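Skallero Community Help > Crafts & Hobbies > Beads and Jewelry

We use cookies to remember your login and to see which pages people visit. By continuing to browse you accept our cookie policy. Accept / Manage settings

Inherited a huge mixed jar of seed beads, is it worth sorting?

Posted by Wubshet

Hello all, and thank you in advance for your patience with a beginner! My aunt passed along her beading things to me in February, and most of it is lovely and tidy, but there is also a big glass pickle jar full of what she called her "soup." It's seed beads in every size and color, with some bugle beads, a few crimp ends and quite a bit of lint mixed in. She beaded for most of her life and I think every spill she ever swept up went into that jar.

I would like to make her a bracelet out of her own beads, which I think would tickle her. The pattern I have is a simple flat peyote stitch, and it calls for beads that are all the same size. I spent one evening picking through a saucer of them with tweezers and came away with a sore neck and barely enough for two rows. Is there a better way to go at this? Or do I leave the soup alone and buy new? I don't mind slow work, I watch a lot of old movies, but I'd like to finish before her birthday.

Also, should I wash them? Some of them feel a little sticky.

Vomcombe

Oh, I love this question, and I love your aunt already! Please don't throw the soup out. I had a jar like that from my mother-in-law and it kept me busy for two winters.

Start by washing, since the dust makes everything harder to tell apart. Put a cupful at a time in a fine mesh tea strainer and swish it in a bowl of lukewarm water with one drop of dish soap. Test a few first, though. Dyed beads and some of the silver-lined ones can lose their color, and you want to find that out on five beads and not on five hundred. Rinse, then spread them on an old towel overnight. The lint mostly floats off, and the sticky feeling is usually just old thread wax.

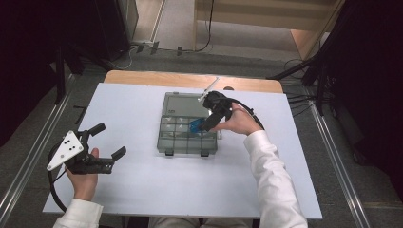

Sort by size before you even think about color, that's my biggest piece of advice. Color is the fun part and your eye will want to run to it, but a size 11 and a size 8 in the same pretty blue won't lie flat together in peyote no matter how nicely you ask. I use two kitchen sieves with different mesh. The little ones fall through the first, the middling ones fall through the second, and the bugles stay on top looking silly. After that you can settle down with a clear box with small square compartments and a lid on a hinge, and fill it up color by color while your movie plays. Put a white board or a white towel under the box if you have one, because a dropped bead shows up on it right away and you aren't feeling along the carpet with your palm at midnight. I did far too much of that!

For the neck, raise your work up. I sit with a bed tray on top of the table, and I stop when the kettle timer goes. And do only as many as the bracelet needs. You have the rest of your life for the other beads.

Ikska

just buy new ones, a tube is cheap. use the soup for a bead mix necklace where size doesnt matter

Gerasimos Stamatopoulos

I'd go a middle road between the two replies above, if I may. I repair old beaded purses, so I spend a good deal of my time matching beads that haven't been made in decades, and I would be sorry to see that jar go into a craft-fair necklace before somebody has had a good look through it. Older glass often has colors you can't find now, particularly the greens and the dusty pinks.

For the bracelet itself, pick one or two colors from your aunt's jar that there are plenty of, and buy a tube of new beads in a plain cream or gray for the background. That way you need to sort out perhaps a quarter as many, and her colors will stand out nicely against the plain ones. Take a few of hers along to the shop and string them up side by side with the new ones before you pay, as two makers' size 11 beads may not match.

One more thing about peyote. Even beads of the same size vary, and in old stock they vary a lot. As you stitch, set aside the very fat and very thin ones. They are handy later on for increases and decreases, so give them a compartment of their own. Throw out anything with a sharp edge around the hole, as it will saw through your thread within a month or two of wear.

Would you let us know how it comes out? I'd be glad to hear what she says.

Wubshet

Thank you both so much, and Ikska too! The sieves are a wonderful idea. I tried a small batch this afternoon and found a whole handful of dark green ones, so I think those will be her color.

Related posts
Best thread for peyote stitch bracelets?
How to tell glass beads from plastic
My bracelet curls at the edges, what am I doing wrong?
Is 200 yards of beading thread enough for a small purse?
Getting old wax off beading needles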